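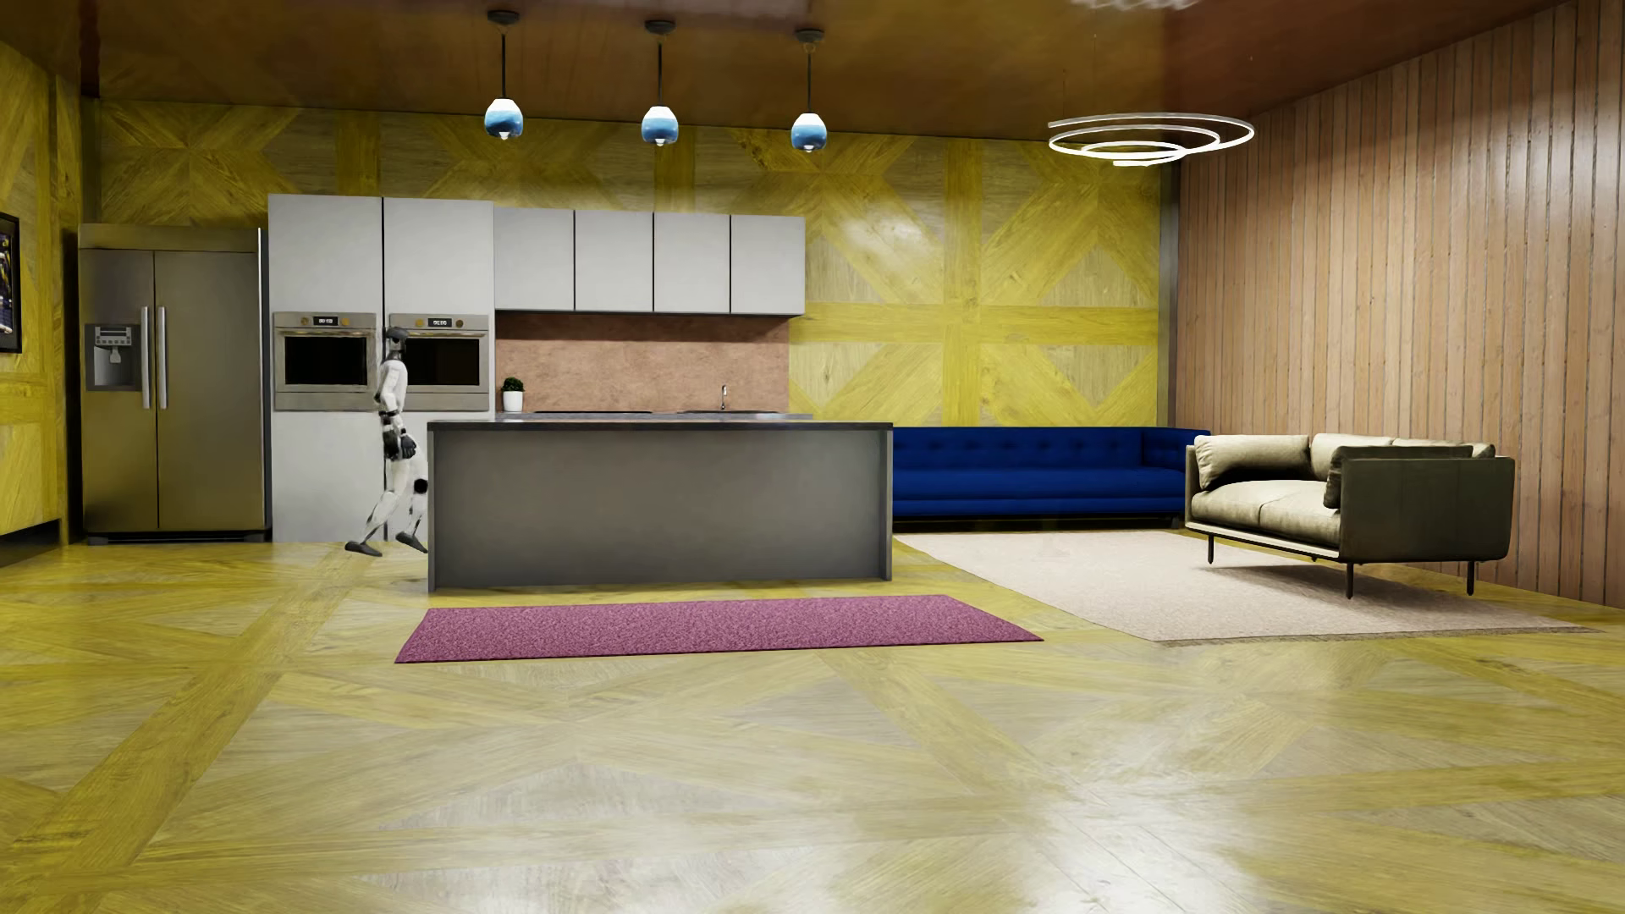
Can I hold a web forum responsible for what a member wrote?

I have a small upholstery shop in Derkumthorpe. In August a member of the Trumadano forum wrote that I take deposits and never deliver. It is false. I reported the post 11 times and got only automatic replies. Two customers have cancelled, which cost me 500 pounds. Must I go after the writer, who uses a nickname, or can I claim against the forum?

Posted by makris_covers

Genov70
Forget it, they never pay. I tried with a different site and only lost my time.

quietlane
I am not a solicitor, but I had a similar case in England. Normally you claim against the writer. The website has a defence if it did not write the post, but it can lose this defence when you cannot identify the writer, you sent a proper notice of complaint and the site did not respond as the rules require. The report button may not be enough. Your notice should give your name, the address of the page, the exact words, and why they are false and harmful to you. Keep screenshots with the dates. A business must also show serious financial loss, so keep the cancellation emails. The time limit is normally one year, so please do not wait.

tenpastfour
Same as above, and ask for a first talk with a solicitor. Mine took 50 pounds for it.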